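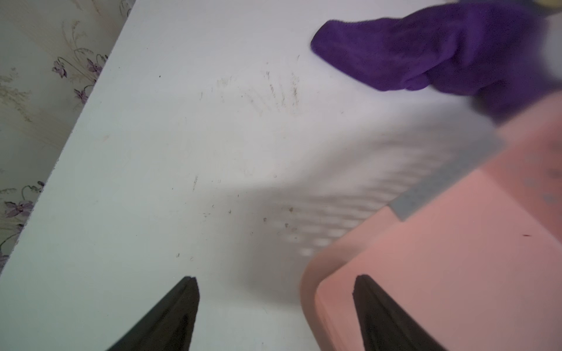 Can robots wipe a table yet?

joar_viklund
May 2018
Settle a bet. Leif at work claims we'll have a machine doing the kitchen within 6 years. I say it can't wipe a table. Spreading the mess out doesn't count.

solomiia_m
Depends what you call wiping. Moving a cloth back and forth was solved ages ago. Knowing there are crumbs in the shadow of the basket is the hard bit. Also my husband hasn't solved it.

LeifE
Hello, I am the Leif. The Erkadine line in our shop wipes down 100 trays an hour and never sulks.

joar_viklund
Identical trays, bolted to a belt. Put a wadded-up purple cloth and a pink basket on a white table and ask it which one is the rag.

LeifE
It would find the rag. Purple on white is a gift. I'll give you the brown streaks, those need pressure and a second pass.

Amnuay C
Basket shadow is worse than the streaks. All those little squares of light, with crumbs lying in them. Our Pidel at Rarham once spent 30 minutes cleaning a shadow.

solomiia_m
Did it get it off?

Amnuay C
We moved the lamp.

katia.marinho
I disagree with Joar. A slow, bad wipe is still a wipe, and I'd pay for one. Who here does the crumbs before the smears anyway?

joar_viklund
Me. Always crumbs first. What are you, an animal?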